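Categories: Robot learning | Simulation methods | Manipulation
Reading time: 2 min

Rerura is a method for testing robot manipulation policies in simulation. It was developed by Mi-kyung Kang and Thilini Bhattacharjee at the Greltik laboratory and first released in August. The method takes a policy trained on a physical arm and runs it in rendered tabletop settings, so that its weak points can be found before more time is spent on hardware.

Earlier simulated tests often used a bare table and one or two simple shapes. Policies that did well in such tests could still fail in a kitchen or workshop, where the target is one of many things in view. Rerura fills the work surface with unrelated household items and decorations and changes the wall, counter material and lighting between runs. The task and the arm stay the same.

Each setting is built from a library of 400 scanned or modeled objects. A placement program sets out the target first and then adds distractors, checking that none of them blocks every path to the target. Distractors may stand close to the gripper or partly hide one another from the camera. 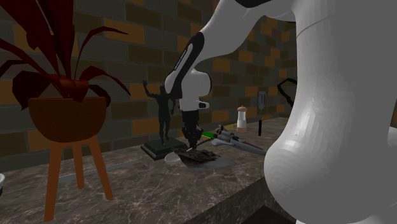

A simulated Rerura setting with a marble counter, brick wall and mixed distractors. The gripper is over a dark object on a gray mat.

The main result reported by the authors concerns the difference between changes in background and changes in clutter. Across 30 settings, replacing the wall or counter texture had little effect on success. Adding distractors near the target lowered the success rate by 34 percentage points. Most of the lost runs ended with the arm closing on the wrong object or stopping short of the right one.

A second study, led by Jae-in Wi, compared the simulated scores of 12 policies with their scores on a physical arm. The order of the policies was nearly the same in both. The simulated scores were lower overall, and the gap was widest for tasks with soft or thin objects. Wi linked this to the contact model, which treats most objects as rigid.

Rerura has been criticized for its choice of objects. Iara Retamal noted that many items in the library are decorative and seldom found where a robot would work, and that their placement follows no household habit. A later version, called Kuroda, added an option to place objects according to layouts recorded in real kitchens. Both versions use the same file format for settings.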